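Cleso 가정용 에스프레소 머신 사용 설명서
4장. 설치와 첫 추출

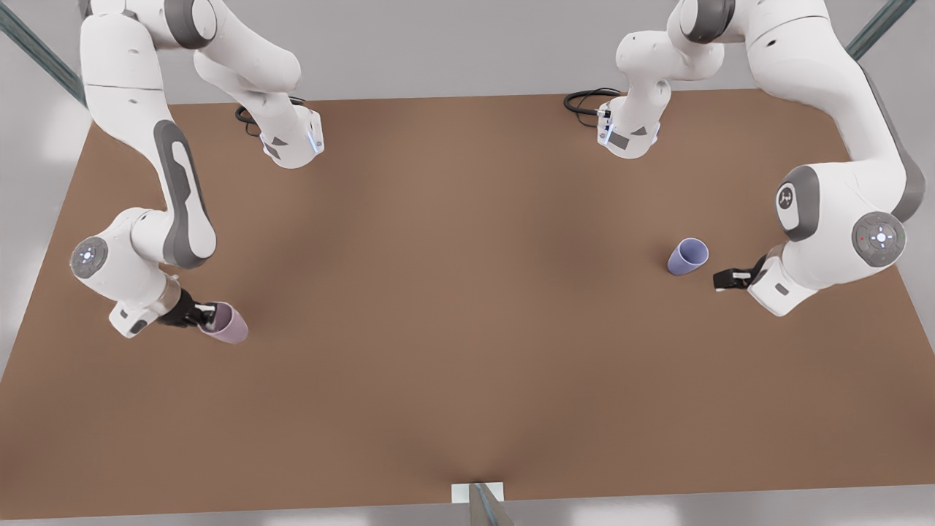
드디어 첫 잔을 내릴 차례입니다! 3장에서 부품 확인을 마치셨다면 이제 기계를 자리에 앉히고 물을 채워 볼 거예요. 이 장을 끝까지 따라오시면 보일러 세척, 예열, 분쇄도 맞추기, 첫 추출, 우유 스팀까지 한 번씩 다 해 보시게 됩니다. 처음이라면 시간을 넉넉히 잡고 천천히 하세요. 저희도 새 기계를 켤 때마다 아직 설렙니다.

4.1 놓을 자리 정하기

1. 평평하고 물에 강한 상판을 고릅니다. 기계가 한쪽으로 기울면 추출액이 두 잔에 고르게 나뉘지 않습니다.
2. 기계 뒷면과 벽 사이를 손바닥 하나가 들어갈 만큼 띄웁니다.
3. 위쪽 수납장과의 간격을 확인합니다. 물통은 위로 들어 올려 빼는 구조라서, 머리 위 공간이 좁으면 매일 아침 기계를 앞으로 끌어내야 합니다. 이게 생각보다 귀찮습니다!
4. 네 귀퉁이의 고무발을 돌려 높이를 맞춥니다. 시계 방향으로 돌리면 낮아지고 반대로 돌리면 높아집니다.
5. 전원 코드를 접지된 벽 콘센트에 직접 꽂습니다.

주의: 멀티탭이나 연장선에 연결하지 마십시오. 가열 중에는 소비 전력이 커서 코드가 과열될 수 있습니다.

주의: 한겨울에 배송받은 기계는 바로 켜지 마세요. 특히 1월처럼 추운 때에는 상자를 열고 실내에 반나절쯤 두어 내부의 결로가 마른 다음에 전원을 넣습니다.

4.2 물통 채우기와 첫 세척

물은 커피 맛의 대부분을 차지합니다. 같은 원두라도 물만 바꾸면 깜짝 놀랄 만큼 다른 잔이 나오니, 익숙해지신 뒤에 꼭 한번 비교해 보세요.

1. 물통을 꺼내 미지근한 물로 헹굽니다. 세제를 썼다면 냄새가 남지 않을 때까지 다시 헹굽니다.
2. 정수 필터를 찬물에 담가 기포가 더 올라오지 않을 때까지 기다린 뒤, 물통 바닥의 홈에 눌러 끼웁니다.
3. MAX 선까지 찬물을 채우고 물통을 제자리에 넣습니다. 딸깍 소리가 나야 밸브가 열린 것입니다.
4. 추출구 아래에 큰 그릇을 놓고 전원 버튼을 누릅니다.
5. 표시등이 깜빡임을 멈추면 추출 버튼을 눌러 물통의 절반을 흘려보냅니다.
6. 그릇을 스팀 노즐 아래로 옮기고, 온수 다이얼을 열어 나머지를 흘려보냅니다. MIN 선에 닿으면 다이얼을 잠급니다.
7. 물통을 다시 채웁니다.

참고: 처음에는 펌프 소리가 꽤 큽니다. 관 안의 공기가 빠지는 소리이며 물이 나오기 시작하면 잦아듭니다. 소리가 줄지 않고 물도 나오지 않으면 전원을 끄고 물통이 끝까지 들어갔는지 확인하세요.

참고: 증류수는 쓰지 마십시오. 수위 감지 장치가 물을 인식하지 못해 보충 경고가 계속 켜집니다.

4.3 예열

1. 포터필터에 바스켓을 끼우고, 원두를 담지 않은 채로 그룹헤드에 장착합니다. 손잡이가 정면을 향하면 됩니다.
2. 전원을 켜고 20분 기다립니다. 표시등은 더 일찍 켜지지만, 그때는 보일러만 뜨겁고 금속 부품은 아직 차갑습니다.
3. 사용할 잔을 컵 워머에 올려 둡니다.
4. 빈 포터필터로 물을 한 번 짧게 흘려보냅니다.

여기서 조급해하지 않으시면 좋겠어요. 덜 데워진 포터필터로 내린 커피는 시고 얇습니다. 저희 시험실에서도 예열만 제대로 했을 뿐인데 다들 원두를 바꾼 줄 알았던 적이 있습니다.

4.4 분쇄도 맞추기

별도 판매하는 Petkov 그라인더를 쓰시는 경우의 순서입니다. 다른 그라인더도 원리는 같습니다.

1. 다이얼을 중간 위치에 둡니다.
2. 호퍼에 원두를 한 줌만 넣고 갈아서 버립니다. 공장 시험 때 남은 가루가 함께 빠집니다.
3. 2인용 바스켓에 원두 가루를 담고, 손가락이나 침칠봉으로 뭉친 곳을 풀어 표면을 고르게 합니다.
4. 탬퍼를 수평으로 대고 지그시 누릅니다. 힘의 세기보다 수평이 훨씬 중요합니다!
5. 바스켓 테두리에 묻은 가루를 털어 냅니다. 가루가 남으면 개스킷이 빨리 닳습니다.

주의: 분쇄도를 더 곱게 바꿀 때는 반드시 그라인더가 돌아가는 동안 다이얼을 돌리십시오. 멈춘 상태에서 억지로 돌리면 날 사이에 원두가 끼입니다.

4.5 첫 추출

1. 예열한 포터필터를 장착하고, 데운 잔을 추출구 아래에 놓습니다.
2. 추출 버튼을 누르고 바로 시간을 잽니다.
3. 처음 몇 초는 아무것도 나오지 않습니다. 가루를 적시는 단계이니 그대로 두세요.
4. 진한 갈색 줄기가 가늘게 떨어지다가 점점 밝아집니다. 줄기가 옅은 노란색이 되면 버튼을 다시 눌러 멈춥니다.
5. 압력이 빠질 때까지 기다린 뒤 포터필터를 왼쪽으로 돌려 뺍니다.

경고: 추출 중이거나 추출 직후에 포터필터를 풀지 마십시오. 뜨거운 물과 가루가 튀어 화상을 입을 수 있습니다.

맛을 보고 다음과 같이 고쳐 갑니다.

물처럼 콸콸 쏟아지고 시다: 한 칸 곱게 갑니다.
방울방울 떨어지고 쓰다: 한 칸 굵게 갑니다.
한쪽으로만 흐른다: 탬핑이 기울었는지, 기계가 수평인지 봅니다.
크레마가 거의 없다: 원두의 로스팅 날짜를 확인합니다.

한 번에 한 가지만 바꾸세요. 분쇄도와 원두량을 같이 건드리면 무엇 덕분에 맛이 좋아졌는지 알 수 없게 됩니다. 공책에 적어 두면 더 좋고요. 며칠만 지나도 본인의 취향이 또렷하게 보여서 정말 재미있습니다.

4.6 우유 스팀

1. 차가운 우유를 피처의 주둥이가 시작되는 높이 아래까지 붓습니다.
2. 스팀 버튼을 누르고 표시등이 켜지면, 빈 그릇에 대고 다이얼을 잠깐 열어 고인 물을 빼냅니다.
3. 노즐 끝을 우유 표면 바로 아래에 담그고 다이얼을 끝까지 엽니다. 종이 찢는 듯한 소리가 짧게 나면 잘되고 있는 겁니다.
4. 피처가 따뜻해지면 노즐을 조금 더 깊이 넣어 우유를 회전시킵니다.
5. 67도가 되기 전에 다이얼을 잠급니다. 온도계가 없으면 피처를 쥔 손이 뜨거워서 떼고 싶어지는 순간에 멈추면 됩니다.
6. 젖은 천으로 노즐을 바로 닦고, 스팀을 한 번 더 짧게 뿜습니다.

경고: 노즐의 금속 부분은 매우 뜨겁습니다. 방향을 바꿀 때는 고무 손잡이만 잡으십시오.

귀리 음료는 우유보다 거품이 빨리 올라오니 3번 단계를 짧게 하세요. 거품이 거칠어졌다면 피처 바닥을 상판에 가볍게 두드리고 원을 그리듯 돌려 줍니다.

4.7 마무리

1. 포터필터의 찌꺼기를 비우고 물로 헹굽니다.
2. 빈 포터필터를 장착해 물을 한 번 흘려보내고, 젖은 솔로 그룹헤드 안쪽을 닦습니다.
3. 물받이의 빨간 표시가 떠오르면 비웁니다.
4. 전원을 끄고 물통에 남은 물을 버립니다.

참고: 쓰지 않는 동안에는 포터필터를 그룹헤드에 꽉 조여 두지 마세요. 개스킷이 눌려 모양이 변합니다. 살짝 걸쳐 두는 정도면 괜찮습니다.

교체용 개스킷과 정수 필터는 Brunduren 부품점과 Jirkbridge 서비스 센터에서 구입하실 수 있습니다. 주문하실 때 기계 밑면의 모델 번호를 알려 주세요. 석회 제거 방법은 5장에 이어집니다.

개정일: 2025년 5월 25일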